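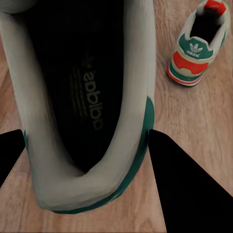

A reader in Brostville wrote to say that my last post on walking to work was too generous to the city, and that a sidewalk which stops 400 feet short of the bus shelter should not be called a sidewalk at all. The point is accepted, and I have amended the post.

The stretch in question runs along the Ham road, between the Trusgate offices and the shelter. Residents have asked for its completion for 12 years. During that time the city has repaved the road twice and added a turning lane, and pedestrians continue to use the grass shoulder. In December the shoulder is often covered by plowed snow, and people walk in the traffic lane – some of them before 7 a.m., when there is little light.

The city's position is that the land belongs in part to Trusgate and that an easement must be agreed upon first. I have read the correspondence that is open to the public. It contains 18 letters, most of them requests for a copy of an earlier letter.

I continue to walk this route in both directions. A decent pair of sneakers is adequate from April until the first snow, after which I change to boots and carry my office shoes in a bag. The drain near the Skikel bridge still floods after heavy rain, and those coming from that side should cross at the light.

Written comments on the draft street plan may be left at the front desk of the public library until the end of the month.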